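Stop Throwing Out The Ugly Examples

Feb 12, 2019
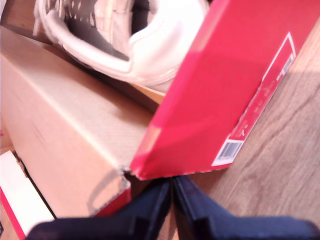

Every few months somebody writes the same post about robot learning. More data. Bigger model. Wait. And every time I want to ask who is doing the demonstrations, for how long, and what they were told to delete at the end of the day. That last part most of all.

I've spent the winter on shoes. Shoes and shoeboxes, for a returns-sorting project we call Skastix. Sneakers, boxes, cardboard, more boxes. You drive the gripper, you do the job, the machine keeps a record, you do it again. We have 659 demonstrations as of this morning. I can tell you which of them were boring because I did most of the boring ones.

My complaint. The rule we started with, and it's a rule I see all over, was that a demonstration has to be clean to count. One smooth approach. One grasp. Box goes where it goes. If you bump something, throw it out. If you miss and go back, throw it out. If the cardboard is torn and the finger catches on it, throw it out and get a nicer piece of cardboard.

We followed this for 400 demonstrations. It felt great. The plots looked great. Then the policy met a box leaning at an angle against some other box and it had no idea. It closed on air. Opened. Closed on air again in the exact same spot. I watched it do that for longer than I should of.

And why would it know any better? We never showed it a miss. Not one. We'd shown it 400 times that the world goes perfectly if you just reach out your hand.

So now I keep the misses. Not all of them, I'll get to that. But the ones where you come in wrong, see it, back off and get it right, those are worth more to me than a whole afternoon of perfect ones. A person sorting shoes does this constantly. Nudge the box, get a better edge, go again. You don't even notice. That's the skill! The grasp itself is the easy part.

Same goes for the mess on the table. Returns don't come in neat. A shoe is out of its box, the box is on its side, there's a ripped carton on top of another one that somebody opened with their thumbs. For a while we set the table up fresh before each run, everything square, one item, nice gap on every side. Took forever and it taught the thing a table that doesn't exist anywhere. Now we dump it out and work on what's there. Faster too.

Light is another one. People fuss over the light. White leather blows out under a lamp, glossy box lids throw glare, the gripper puts a shadow over the exact thing it's about to touch. Ok. It will do that in the warehouse too. I'd rather have it in the training set than find out about it in April when we move the rig to the Zomamside building, which has windows down one whole side.

The argument against me, and it's a fair one, is that if you keep sloppy demonstrations you get a sloppy robot. Copying is copying. It'll copy your hesitation, your drift, the part where you stopped to scratch your nose. True. I have seen a policy pause in midair for no reason and I'm fairly sure the reason was me.

So we sort. Every run gets one of 3 tags. Clean, recovered, junk. Junk is when the operator quit or was confused or the recorder hiccuped, and junk does get deleted. Recovered is when something went wrong and the person fixed it, and we mark the moment it went wrong so the model doesn't have to treat the mistake as something to aim for. It only needs the way out of it. Tagging adds time to every run, I won't pretend it doesn't. You do it right then or you never do it.

We tried doing it later, with a batch from the Cabello table. Sat down with a pile of old recordings and tried to remember what the operator was thinking. Useless. Was that a push on purpose? Or a fumble that happened to work out? You can't tell. Not even when the operator was you.

The other thing. Rotate your people. We had 5 operators and for the first stretch one of them (me) did nearly everything, and the policy ended up approaching every box from the left like I do. Habit, nothing to do with the box. Somebody else sits down and comes in from above, or hooks a corner, stuff I would never of thought to try. Give it more hands before you give it more hours.

I know how this sounds to anybody with a deadline. Clodora, where we buy our storage, bills by the month and a folder full of fumbles is a hard thing to defend in a meeting. The person across the table wants the success rate and the success rate of your demonstrations goes down the day you start keeping the bad ones. Mine did. Had to put a second column in the report and explain it twice.

Keep them anyway. Put the tag on while you still remember. Use the torn box.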